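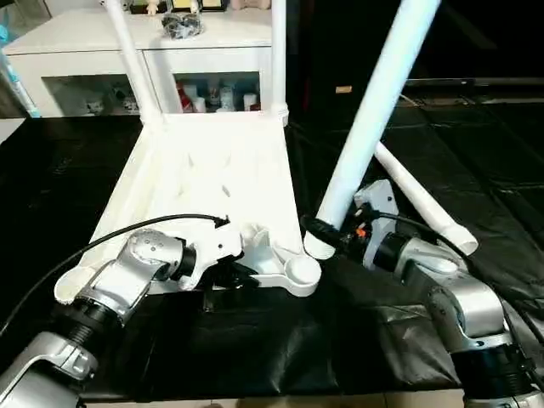

Chair task, both grippers on the work: one at the front rim of the seat, one on the slanted leg.

How to Run the Chair Task Without Fooling Yourselves

Every team that joins our student robotics club wants to start with the chair. It looks easy. A child can put legs on a plastic chair, so two arms with grippers should manage by the second meeting. I've coached this for a while now and I don't believe any team that tells me it will be quick, and I believe them even less when they show me a video.

These are the steps we use to get from a bare table to a result you can put in the Finton showcase report. They assume you have two arms already bolted down and talking to your software. If you don't, do the arm setup sheet first.

Before you start

You'll need a light plastic chair with legs that come off, a dark table cover, tape, a notebook made of paper, and a second person who is willing to say "that didn't count." The second person is the part most teams skip.

You don't need new fingertips, and you don't need the grip add-on from Uvent that gets passed around every August. We tried two sets. The people who liked them had also slowed their arms down that same week, and when I asked which change had helped, they couldn't tell me.

Step 1. Cover the table

Use plain black plastic sheet and let it hang past the front edge. White parts show up well against it. The catch is shine. A glossy sheet throws back highlights, and wrinkles make more of them, so if you use a vision program to find the legs, it may get very interested in a crease. Pull the sheet as flat as you can and tape it underneath. Then run your leg finder with no chair on the table. If it finds a leg, you have a problem and you should fix it now.

Some teams want to buy matte cloth. Try the tape first.

Step 2. Lay the chair on its back

Tip it so the underside of the seat faces up and toward the arms. You want the ribs and the corner sockets where both grippers can get at them. Legs will stick out in odd directions, and the nearest one will seem huge from the robot's point of view and hide whatever is behind it. Leave it that way. I've seen teams turn the chair until everything is in plain sight, get a nice success rate, and then lose the whole thing when someone else set up the table.

Mark the seat position with two small bits of tape. Have three different people place the chair on the marks and look at how far apart the results are. Your program has to live with that spread.

Step 3. Route the cables

Each gripper has a cable, and each cable will try to join in. Give it enough slack for the full reach of the arm, then move the arm by hand or at crawl speed through every pose you plan to use. Watch where the loop goes. Draping over a leg is fine while the leg stays put. Once the leg moves, the cable can tug the leg or the connector, and the log will show a "grip failure" that had nothing to do with grip.

If a cable touches the chair during a trial, write it down, including when the trial works. Especially then, in my opinion.

Step 4. Give each arm one job

One arm steadies the seat. The other handles the leg. Start there and resist the urge to be clever.

For the steadying arm, pick a contact point near the middle of the front rim. Bring the fingertips in slowly and stop at first contact, then add pressure in small amounts. The seat should stay where it is when you nudge the far side with one finger (arms paused, stop button in someone's hand). Too much push and the whole chair slides back on the plastic.

For the leg arm, take the leg low, close to its open end, when you want leverage, and closer to the socket when you want control. You will be told there is one correct spot. Test both and keep the numbers apart. Milagros Urrego, who ran the table before me, made every team do ten tries at each spot before they could discuss it, and I've kept the rule.

Step 5. Close, wait, move

Close the gripper on the leg and then do nothing for a full second. New teams hate this. They chain the grip straight into the twist, the fingers are still settling, and the leg rolls. After the pause, turn a few degrees, stop, check, and turn again.

Do not trust the number from the gripper that says it is holding something. Ours reports a hold when it has pinched its own cable. Look at the leg.

Step 6. Decide what counts before you run

Write one sentence in the notebook and have everyone sign it. Ours reads: "The leg is out of the socket, in the gripper, and no person touched the chair after the start call." If you are doing assembly instead, say how far in the leg has to be and who checks it.

This is where most of the big claims fall apart. Last season Team Bisemell wrote in their draft that they had logged 2,105 trials. Going through their notebook, we found 1,654 with any result written next to them. The rest had a start time and a blank. They weren't cheating. They had restarted whenever things looked bad early on and stopped thinking of those as trials. Of the ones with a result, 865 met their own sentence. That's a bit over half, and it's respectable for a first-year team, but the draft had said "nearly always."

Count restarts. Count the ones where somebody "just straightened" the chair. Put them in the fail column.

Step 7. Change one thing

Speed, grip point, lighting, chair position, finger pressure. Pick one, change it, run a full set, write it up. If you changed two, you have to start the set over. Yes, that's annoying.

And keep the old set. Team Yap threw theirs out after what they called a breakthrough, and when the new numbers sank the following week there was nothing left to compare them with.

When it goes wrong

Seat slides back: less push from the steadying arm, and check the sheet for loose spots.

Leg rolls in the fingers: longer pause, slower turn. Grip pressure comes third on the list, though everyone tries it first.

Arms stop for no clear reason: look for a joint near its limit, usually on the side with the longer reach. Move the chair marks toward that arm and redo Step 2.

Works for one person only: that person is doing something by hand. Have them sit across the room and read the steps out loud while someone else follows them.

Works perfectly on the first day: run it again in the morning with the room lights changed. I have yet to see a first-day success rate survive this, but I'd be glad to.

What to hand in

Turn in the notebook pages, the signed sentence, and one unedited video of a full set, failures included. Leave out the highlight reel. The judges have seen a leg come off a chair before, and what they'll ask is how many times it didn't.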